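Artificial tulips keep falling over in a glass vase

Posted in Home & Decorating

I picked up some fake flowers to brighten up my work table and I love them! The trouble is the yellow tulips. The stems are long, the vase is light, and every time I stand one up it swings to one side or takes the vase with it. Do I cut them or weigh the vase down? I'd rather not ruin them.

Ila
3 replies

Don't cut yet! Lay the tulip flat on the table next to the vase first and see how much stem you really need. I do this with every bunch, and it's my favorite part — you get to try all the colors side by side before anything is final.
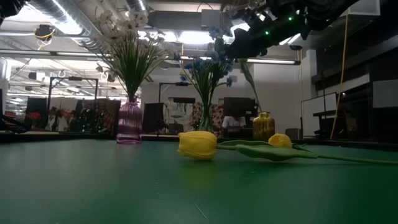
Femke Vermeulen
Wednesday, 49 helpful votes

Yellow next to blue flowers in clear glass is such a happy mix, and white ones look lovely in purple glass. For the wobble, pour clean glass pebbles into the bottom, 200 grams to start, and push the stem down into them. If there's wire in the stem you can also bend the last inch into a hook so it grips. A narrow neck helps a lot too.

Ro-un Lim

Pebbles worked for me. Dry rice is fine in a colored vase where it won't show much.

Dusley

just cut them, mine are 4 inches shorter now and look great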